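2020-02-04
M. Voicu and T. Hovell

3.2 Sorting mixed household goods

The second task covered goods that arrive together and have no shared shape. Soft items (cushions, cloths, folded covers) were kept in the same pile as flat printed items, as they would be after a move. We ran 56 sorting sessions in August, in the workroom at Druler. Each session began with a new pile, and the order of work was left to the participant.

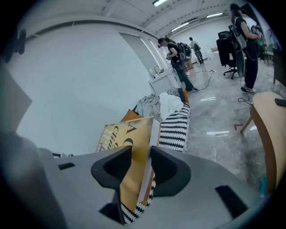
Figure 4. Mixed pile in the workroom, with a zigzag-patterned cushion, white and gray fabric, and a yellow item with large black lettering.

Fabric was the main source of delay. Participants often lifted a cloth, found another item under it and put the cloth back down – we coded this as a return. Patterned items were named faster than plain ones, and white fabric was the most often confused with other white fabric. In seven sessions a cushion was placed with the cloths; we did not score this as an error. The Stivetti labels used in the first task were dropped after three sessions and are left out of the results below.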